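Print this entry | E-mail this entry

Bread diary, April

6:10 a.m. Took the starter out of the cupboard and fed it one part starter, two parts water, two parts flour. The flour is the Szénási bread flour again. The last bag from Akex absorbed less water and the dough spread on the peel, so I have gone back.

The batch is 601 g of flour. The extra gram is what the scale read when I stopped pouring, and I left it. Water at 70 percent, salt at 2 percent. I dissolved the salt in a spoonful of the water and held that back until after the rest.

10:40 a.m. Starter had doubled and a piece of it floated. Mixed flour and water by hand until no dry patches remained, covered the bowl with a plate, and left it for forty minutes. Kitchen thermometer at 72 F, dough at 75 F. Added starter and salt water together. The dough broke apart and took several minutes of squeezing before it held again. At this hydration it always does that, and I have stopped adding flour when it happens.

Folds at thirty-minute intervals, four sets. By the third set the dough lifted out of the bowl in one piece. By the fourth it resisted, so I did only half the turns.

2:50 p.m. Bulk finished by volume, up by a little more than half. I used the straight-sided jar with a sample of dough in it, which is easier to read than the bowl. The sample runs slightly ahead of the main dough when the counter is warm. I have not worked out a correction for that.

Preshape, twenty minutes uncovered, then a tight oval. Dusted the basket with rice flour. The shaped loaf went on the lower shelf of the refrigerator, where the temperature is 39 F. The upper shelf is three degrees warmer and gave me a sour, flat loaf in the last batch.

Notes on the previous loaf, cut at lunch. Baked weight 837 g. Crust good on top, pale on the bottom. Crumb even except for one tunnel under the score, which I put down to trapped air at shaping. Flavor mild. It toasted well and held up under butter and a fried egg. The Zoditz rye I mixed in at 10 percent was not noticeable and I would double it next time.

The pale bottom is an oven matter. I will move the rack down one position and preheat the pot for a full hour. If the base is still light I will finish the loaf directly on the rack for the last ten minutes.

Ordered more rye from the mill shop in Nokville. Their coarse grind was out of stock, so it will be medium.

9:30 p.m. Checked the basket. Slight rise, surface dry to the touch, no cracks. Bake in the morning at 475 F, lid on for twenty-five minutes, lid off until the color is right.

2 comments | 2 shares

Back to top 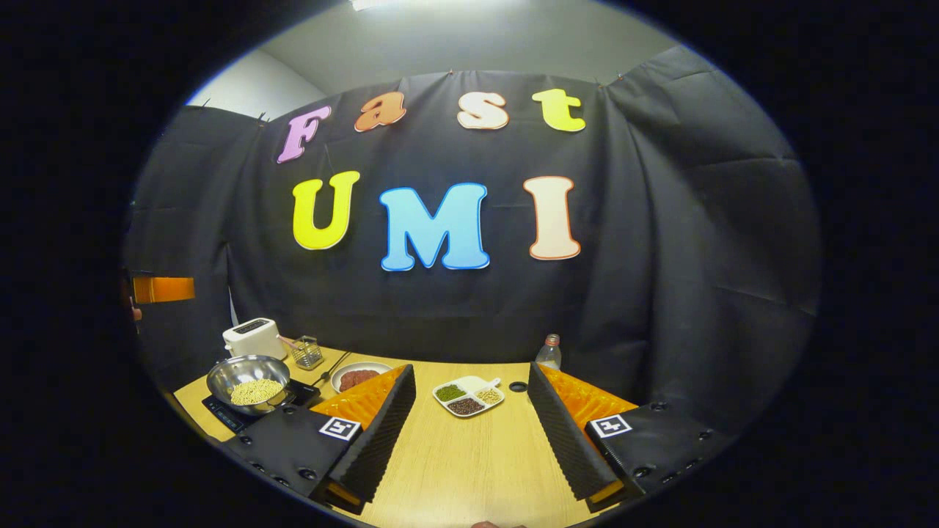 Cut-out letters on black fabric: "Fast UMI"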